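Search this site
Go

Print this page | E-mail this page

Labeling Rim Grasps on Woven Containers for a Grasp Success Model

Project pages > Isum > How-to

This page explains how we collect and label wrist camera frames for the Isum grasp model, which predicts whether a two-finger grasp on the rim of a container will hold. It assumes you already have an arm that can be moved by hand or by teleoperation, a parallel gripper, and a camera mounted close enough to the gripper to see both fingertips. Software setup is on a separate page.

The method started out on plastic bins. It worked well there and poorly on baskets. A plastic bin has a rim of even thickness, and a depth camera reads it cleanly. A woven basket has gaps in the wall, a rim that changes thickness along its length, and a surface that throws small highlights everywhere. Our first model, trained only on bins, rated almost every basket grasp as good. When we ran those grasps, many of them slipped or closed on a single strand. The steps below were written after that.

What you need

A set of woven containers in more than one color and more than one weave. We use 15. Include at least a few dark ones, since dark strands are where the depth reading fails most often. A plain, light work surface. An arm running the Domer controller, or any controller that can log finger width and wrist force at the same rate as the camera. The Dawber labeling tool, or something similar that lets you step through frames one at a time.

Step 1. Set the camera exposure by hand

Turn off automatic exposure. With it on, the brightness of the picture changes as the container fills more of the view, and the same rim can look quite different from one frame to the next. Put your darkest container on the surface, bring the gripper near it, and raise the exposure until you can see separate strands. The surface behind will look very bright. Leave it that way as long as the outline of the fingers stays sharp.

Lock the focus too. Pick a distance slightly past the fingertips. Parts of the container that come closer than that will blur a little, and the model copes with it.

Step 2. Place the container

Set the container where the arm can reach the rim from several sides. Rotate it between trials by a random amount. If you leave it square to the arm each time, nearly all your grasps will land on the long sides and you will have very few corners. Corners matter. The wall bends there, the strands bulge, and the fingers rarely meet the rim flat.

You may leave other containers nearby. We do this in about half of our sessions. The model should learn to ignore a neighbor of a different color at the side of the view, and it can only do that if neighbors show up in the training frames.

Step 3. Approach and stop

Bring the open gripper in until the rim is close to the tips, then stop the arm and hold for 2 seconds. This is the approach hold. All of the frames that get a grasp label come from it, so the arm must be still. If the container rocks during the hold, throw the trial out and start again.

Check that both fingertips are in view before closing. The label depends on where the tips are in relation to the rim, and a trial with one tip hidden behind the wall can't be labeled properly.
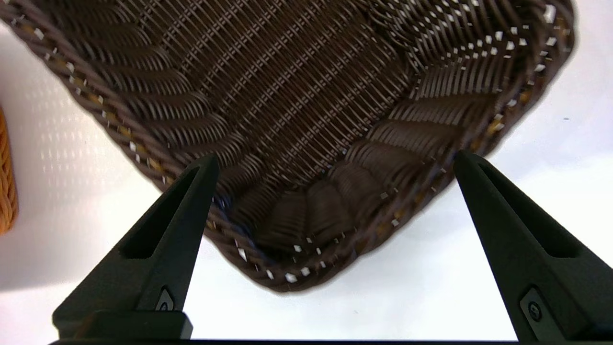 Approach to a corner of a dark brown basket, with a finger on each side.

Corner approaches like this one are the hardest to label. The rim runs away from the corner in two directions, so there is no single rim angle to write down. In Dawber, draw two rim lines that meet at the corner and let the tool record both. Do not average them. An averaged angle describes an edge that isn't there, and the model trained on averaged angles did worse on corners than the one with no corner data at all.

Pay attention to light coming through the weave. Gaps in a woven floor or wall can show up as rows of small bright marks, and the edge detector in Dawber likes to snap to them. If the suggested rim line jumps to the floor of the container, delete it and draw the line yourself along the braid.

Step 4. Close, lift and log

Close the gripper at low speed. Log the finger width when it stops moving. Lift straight up, hold, then lower and open. The controller should write one row per trial with the finger width, the peak wrist force and the outcome.

We use three outcomes:

Held. The container left the surface and stayed in the fingers until they opened.

Slipped. The container left the surface or shifted, then came out of the grasp.

Missed. The fingers closed without the container moving.

A grasp that lifts the container by one loose strand counts as slipped, even if nothing falls. You will need to watch for this, since the log can't tell you. Mark it in the notes column at the time. It is very hard to spot later from the wrist camera alone.

Step 5. Label the frames

Open the session in Dawber and go to the approach hold. Choose one frame, near the end of the hold. Mark the two fingertips, then the rim line or lines, then the contact type: straight side, curved side, or corner. Save and move on. With practice a trial takes less than a minute.

Label the contact type from the frame and leave the outcome column closed while you do it. We found that people who could see the outcome tended to move the fingertip marks toward the rim on held trials.

Fingertips that are close to black against a dark container are easy to misplace. Zoom in and follow the outside edge of each finger up from its base. The outside edge usually has a bright background behind it, at least in part, and is easier to follow than the inside edge.

Step 6. Split the data

Split by container. Keep 11 containers for training and hold the rest out for testing. If you split by trial, frames of the same basket end up on both sides and the test score will look far too good. Make sure the held-out group includes at least one dark container and one with a braided rim.

What we got

The set used for the results on this page has 846 labeled trials, collected at our Bundo lab starting in November. The model trained on bins alone could not separate held trials from slipped ones on the held-out baskets with any reliability. Adding the basket trials fixed most of this on straight sides. Curved sides improved less. Corners improved only after we switched to two rim lines, and they are still the weakest group.

Most of the remaining errors are false positives, where the model predicts a hold and the basket slips. Looking through them, we saw two common cases. In the first, the fingers were deep enough but met the bulging part of the wall below the rim, and slid off as the grip tightened. In the second, the braid was thicker on one side of the grasp than on the other and the basket turned in the fingers. Neither case is easy to judge from a single frame. We are testing a version that takes a short run of frames from the approach hold plus the first part of the closing motion.

Common problems

The finger width log shows zero on every trial. The controller was started before the gripper was homed. Home it and restart the log.

Rim lines are saved but don't appear when the session is reopened. This happens when a frame has two lines and the contact type is set to straight side. Change the type to corner.

Depth is missing over most of a dark container. Expect this. Isum uses the color frame for the rim and takes depth only from the work surface, so a hole over the container does not affect the label.

The container slides away during closing. Put a thin non-slip sheet under it, but use the same sheet for the whole session and record it in the notes.

Last updated February 2023

Print this page | E-mail this page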